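Flivden Packaging Claims Corpus

Version 1.2, updated in March

Summary

The Flivden corpus is a set of 3,610 short statements about recyclability, compostability and recycled content, copied from consumer packaging and product pages in English. Each statement is labeled by claim type and by how far it is qualified. The corpus is meant for training and testing text classifiers that flag unqualified environmental claims. It contains text only.

Sources

Statements came from 363 product lines sold in grocery, household and personal care stores in the Barnadport area, plus the matching web pages where they existed. If the pack and the web page differed, both versions were kept and share the same product_id. Claims made only in advertising were left out.

File layout

claims.csv — one row per statement
products.csv — one row per product line, with category and main packaging material
labels.txt — label definitions and edge cases
splits/ — train, dev and test lists, by product_id

Fields in claims.csv

claim_id: string, unique
product_id: string, joins to products.csv
text: the statement as printed, with line breaks removed
channel: pack or web
claim_type: recyclable, compostable, recycled_content, reusable, other
qualifier: none, general, specific
check_flag: 1 if the two annotators disagreed before review

The qualifier field causes most of the questions we get. "Recyclable" on its own is none. "Recyclable where facilities exist" is general. "Remove lid, rinse, check locally, not accepted in many areas" is specific. A symbol with no words is not a statement and has no row.
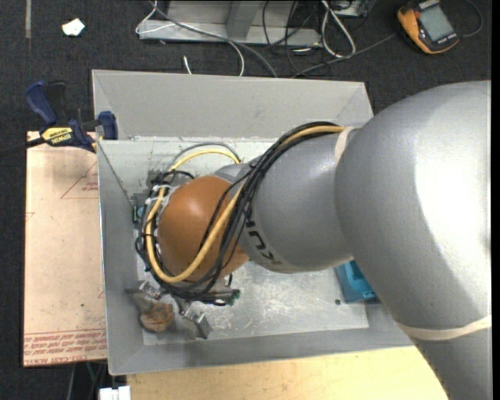 Robot arm over a gray metal bin.

Labeling

Two annotators labeled every row without seeing each other's work. Rows with different labels went to a third reader, whose decision is final. Of the 175 rows still marked check_flag = 1 in the test split, most concern the line between general and specific. Annotators saw the text and the product category but no brand name.

Known limits

The labels record wording. They do not say whether a claim is true, lawful or likely to mislead a buyer. Local recycling rules change and are not in the data. Compostable claims are thin: only 67 product lines carry one, so scores for that class move a lot between runs. Web text may have changed after it was copied.

Changes

1.2 — fixed duplicate claim_id values in the Benard subset; moved the Szilágyi subset fully into train
1.1 — added channel
1.0 — first release

Report label errors with the claim_id and the label you think is right. Corrections go into the next minor version.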